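Man-sik Hyun
January 2022

Thread on sorting the small stuff drawer, because a few of you asked how I did it after we moved to Jaltthorpe.

1/ The drawer held string, tape ends, spare buttons, bandage rolls, dead pens and a lot of paper. I put it off from April until now. The whole job took 55 minutes.

2/ Clear a work surface first and put down a mat. I use a gray desk mat. Small things don't roll as far on it and they show up well, white things most of all.

3/ Get one open box. I tried this at the old place with four boxes and spent the time deciding which box. One box means keep. Everything else goes in a trash bag by your feet.

4/ Cardboard is fine. Mine are from Lurnport orders. I take the lid off so I can drop things in with one hand.

5/ Pick up one item, decide, put it down in its place. Don't start a "maybe" pile. Mine sat on a shelf for 180 days last time and then I threw it out.

6/ A small box on the mat, with one small white roll next to it:
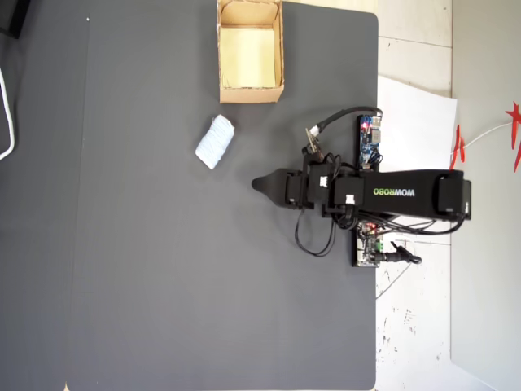 Should the box have a liner?

For thread, buttons and anything else tiny, a liner helps. A piece of light-colored paper cut to the size of the bottom keeps pins out of the seams, and you can see what is in there.

7/ Rolls of cloth and thread go in last. Tuck the loose end under before you put them down or they unwind into everything else.

8/ Woo asked about cables. I do those on a separate day. They take more room than you think and each one has to be matched to something.

9/ Label the side of the box, since the top is open. I write the date and "small things" and leave it there.

10/ I had a 50-cent roll of masking tape for the labels. The Drundov label maker is still in its packaging if anyone nearby wants it.

11/ The drawer now has scissors, one pen and the tape in it. Next up is the one under the microwave.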